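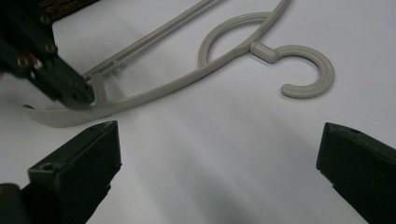

Pale grey plastic hanger laid flat, hook to the right.

How to untangle, check and store spare plastic hangers in a basket

Toshiko Shibata
Waltby Household Notes, Storage section
Last revised in February

Moulded plastic hangers with openings in the arm are harder to store than plain wire or wooden ones. A hook will pass through a ring, a slot or the gap under a bar, and once two or three hangers have done this the whole pile comes out of the cupboard together. The method on this page covers separating a mixed pile, checking each hanger, and laying the sound ones in an open-topped basket so that they can be lifted out singly.

It applies to one-piece plastic hangers with a fixed or swivelling hook. Clip hangers and trouser bars are on a separate page.

What you need

A clear table, ideally at hip height. A kitchen worktop is usually a little high for the arms but will do.

A large sheet of plain paper, card or thin board to cover the part of the table you will work on. Pale hangers show up less well on a white sheet than on a coloured one, but hairline cracks and dirt are easier to see on white. For very pale hangers, keep a piece of dark card to hand and slide it under the hanger during the check.

A rectangular open-topped basket. Wicker is suitable if the inside is smooth. Run the back of your hand along the weave first and trim any broken ends that stand up.

A damp cloth, a dry cloth and washing-up liquid.

A small piece of fine abrasive paper, 400 grit, for moulding flash and rough edges.

A bag or box for rejects.

Setting out

Put the basket to one side of the table, long side parallel to the edge nearest you, and leave the middle clear. If you are right-handed, the basket usually goes on the left, with the tangled pile on the right and the rejects box on the floor. Reverse this if it feels awkward. The important thing is that finished hangers never travel back across the unsorted ones, as a trailing hook will pick up another.

Work on the sheet, not directly on the tabletop. Hangers slide easily on varnished wood, and grit trapped beneath them marks both surfaces.

Separating the pile

1. Spread the pile. Take hold of it at the outer ends of the arms and lower it flat. Do not shake it. Shaking closes hooks further into the openings and can split the neck, the short post between the hook and the body, on older hangers.

2. Find the top hanger. Look for the one whose arm lies over everything it crosses. In a bad tangle there may not be one. In that case choose the hanger with the fewest crossings.

3. Trace it from the tip of the arm to the hook. Most crossings are simple overlaps and need no attention. Note only the points at which part of one hanger passes through an opening in another.

4. Free the hook first. Turn the hook until its open end faces the part it has caught, then move the hook back along the path it came in by. If the hook swivels, turn the hook and leave the body still. If it is fixed, the whole hanger has to be rotated, so clear some room on the sheet before starting.

5. Free the arm. An arm that has passed under a crossbar should be drawn out lengthwise, narrow end last. Pulling it sideways puts the load on the short struts, and these are the first parts to break.

6. Lift the hanger clear and place it flat on the sheet, away from the pile.

Never pull two hangers apart by their hooks. The hook of one will ride up to the neck of the other and lock there. If this has already happened, push the two together until both hooks are slack, rotate one of them a quarter turn and draw them apart flat on the table.

When you are down to the last pair, lay them crossed over each other in the middle of the sheet with both hooks in view. With the rest of the pile out of the way it is normally plain whether they are hooked together or merely resting on each other.

Checking each hanger

Hook. Look along it from the open end. A good hook lies in one plane. A hook that has opened out will drop off a thick rail, and no reliable repair exists. Reject it.

Neck. Hold the body in one hand and the hook in the other and apply a gentle twist. A swivel should turn smoothly. A fixed neck should not move at all. Whitening of the plastic around the neck indicates stress and the hanger should be kept for light garments only.

Ring or loop, where fitted. Check for a seam that has opened. A split ring is the worst offender for tangling, as it acts as a second hook.

Arms. Put the hanger down on the sheet and press each end lightly. Many moulded hangers have shoulders that rise a little off the table by design, so compare with another of the same pattern before deciding that one is warped. Hangers of the Gentile pattern, with the broad curved shoulder, are always raised at the tip.

Slots and struts. Count as failed any hanger with a missing strut. The broken stub will snag knitwear. A strut that is only rough can be smoothed with the abrasive paper, two or three strokes in one direction, followed by the damp cloth.

Cleaning

Wipe with the damp cloth and a little washing-up liquid, working from the neck outwards. Fold the cloth over its own edge to get into the slots. Dry at once. Do not use bathroom cleaner or anything containing solvent. It dulls a matte finish and can make clear or thin plastic brittle.

Do not put the hangers in the dishwasher. Renzo Donati tried a load of the old Cosero ones on the top rack and they came out with the arms set in a curve.

Adhesive residue from size stickers comes away with cooking oil. Leave the oil on for up to 18 minutes, rub it off with the dry cloth, then wash as normal.

Loading the basket

The basket is loaded in one direction only. This is the step people omit, and the tangle returns within a few weeks.

Place the first hanger on the diagonal, with the long bar running from the near left corner towards the far right. The diagonal is the longest line available in a rectangular basket, so a hanger too long for the sides will often still fit. Let the hook rest upwards against the bars or the side. It should not be pushed down into the weave.

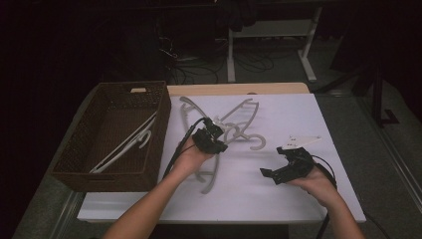 Lay the second hanger on top of the first at the same angle, hook pointing the same way and a finger's width further along. The offset keeps each hook above the body of the hanger below it and out of its openings. Continue in this way until the pile is just below the rim.

If the basket has a handle cutout, keep arm tips away from it. A tip that pokes through will hold the basket against the back of the shelf, and the hanger may snap when the basket is pulled forward. Turn the basket so that the cutout faces you on the shelf and the tips rest against the solid part of the weave.

Do not mix patterns in one layer. If you have both slotted and plain hangers, put the slotted ones at the bottom, then a piece of card, then the plain ones.

To remove a hanger, take the top one by the middle of the bar and lift it straight up. Do not lift by the hook. If a second hanger begins to rise with it, lower both, slide the upper one along its own length and lift again.

Sizes

Measure the inside of the basket from corner to corner at the base, not at the rim. Most wicker baskets taper. A Plirklow shelf basket that measures 66 cm across the diagonal at the top can be noticeably shorter at the bottom, and the lowest hanger will sit bowed. A slight bow does no harm for a week or so. Over a hot summer in a loft it becomes permanent.

If the hanger is too long even on the diagonal, stand the hangers on edge in a deeper box with all the hooks at the top and facing one way.

Common faults

Hangers rotate in the basket when it is carried. The basket is too wide for the hangers. Put a rolled towel along one long side.

Hooks catch the shelf above. Lower the pile by one or two hangers, or turn the swivelling hooks flat.

Fine scratches appear on the arms. Grit in the weave. Empty the basket, turn it over, tap the base and vacuum the inside with the brush fitting.

Hangers feel tacky after storage. The plastic is breaking down or oil was left on the surface. Wash one and leave it on the sheet overnight. If it is still tacky in the morning, discard the batch, as it will mark clothing.

Disposal

Plastic hangers are not accepted in many kerbside collections, even when they carry a recycling mark. Check locally before putting them out. Some clothes shops take back sound hangers at the till. Broken ones go in general waste, with the hook wrapped if the end is sharp.

Related pages: Trouser bars and clip hangers. Relining a wicker basket. Rail heights for short cupboards.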